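A Saturday at the Skovulport lab open day

I have wanted to see the manipulation lab at Skovulport ever since a friend sent me their talk on cables, so when the open day came up I booked the early train and was at the door by 9:30 with a bad coffee and a notebook. It was worth every minute of the trip!

The building used to belong to the harbor, and the lab has the long room upstairs. Visitors went through in groups of 20, but ours was smaller, and Laine Avotiņš, who showed us in, let us stay well past our slot. She started with the question the whole group works on: why is a cable so much harder than a block? A block stays the shape it is. A cable bends where it likes, springs back when you let go, and pulls on the plug while you are trying to line the plug up. Most robot policies she had tried were fine until the last few millimeters, and then they fell apart.

Their answer is a method they call Plosora. As I understood it (and I asked a lot of questions, sorry to the people behind me), a person first drives the arms through the task by hand to collect demonstrations. They have 1,284 of those now for the connector work. A policy trained on them does the reaching, the grasping and the rough placement. Then a second, much smaller policy takes over near the goal, and it is trained almost entirely on corrections. Somebody watches the robot run, grabs the controls when it drifts, fixes it, and lets go again. Only the fix goes into the second training set.

What surprised me was how few corrections they needed. Grigore Neagu put up a chart with success on the y axis and rounds of correction on the x axis, and the line climbed steeply for 3 rounds and then went nearly flat. The fourth round gave them almost nothing. He was very open about that. He also showed the curve for a version with four times the plain demonstrations and no corrections at all, and it sat well below the other one the whole way across. I copied both into my notebook, badly.

There is a simulator too, named Madness, and I gather the name was earned. They gave up on simulating the cables and now use it only for checking that the arms won't hit each other. I liked hearing that part. You don't often get told at an open day what went in the bin.

After the talk we moved over to the work cell and crowded in as close as the tape on the floor allowed. I'd expected something bigger – the part that matters would fit in a lunch box. I got my elbows onto the rail and watched the gripper with its little blue connector until my neck hurt.
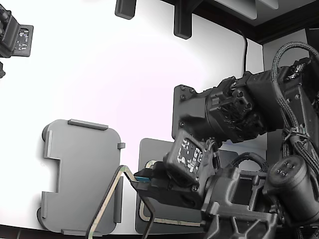
Shoshana Whitfield wondered whether the corrections would carry over to a stiffer cable, or whether each new one would mean starting from scratch. Laine said they had tried it once. The first policy carried over pretty well and the second one poorly, so for now a new cable means a new set of corrections, though a short one. One round got them most of the way back.

That led to a good long talk about who does the correcting. Two people do nearly all of it at the moment, and they have different habits: one steps in early, the other waits until things look hopeless. The early one makes better training data, Grigore thinks, but he wants a proper comparison before he'll put it in writing. I'd love to read that one.

We finished with soup at Lindqvist, across the street, where I filled two more pages and very nearly missed the 4:00 train. The next open day is in October, and the sign-up sheet was already half full when I left.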